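Re: [nesach-list] Bake table, leftover stock and the hall booking

On November 18, 2019, the list secretary wrote:
> Vandenberghe say they can't hold the small room past 8. Do we
> still want the October layout, or is everyone happy with one long
> row? Also what is happening with the single-wrap stuff from last
> time, it's still on the sheet.

Quick one, on my way out.

One long row is fine by me. October layout was a squeeze by the door and the tea line went right through it. If we start packing up at 7 we're ok for the room.

Single-wraps: keep them on the sheet but move them to the Nesach end, away from the home baking. People were asking wich was which. Dates need checking before anything goes out, I can do that Thursday if someone leaves me the key.

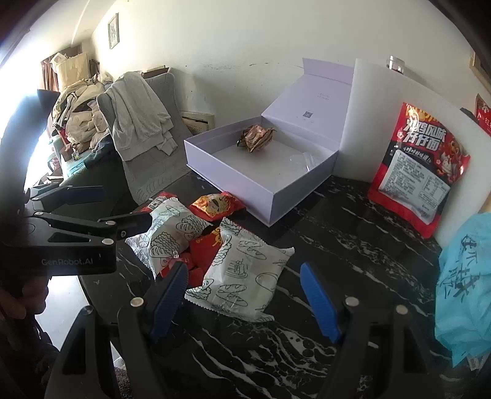
Price cards - last batch smudged, can we get the thicker ones from Trurnalier again? 3 packs should do it. Will pay and claim back.

Oh and the sign-up page is down again, Hostgate have a ticket open. Just reply here with your slot til its fixed. Still need 5 people for setup, otherwise it's me and the folding tables.

More tonight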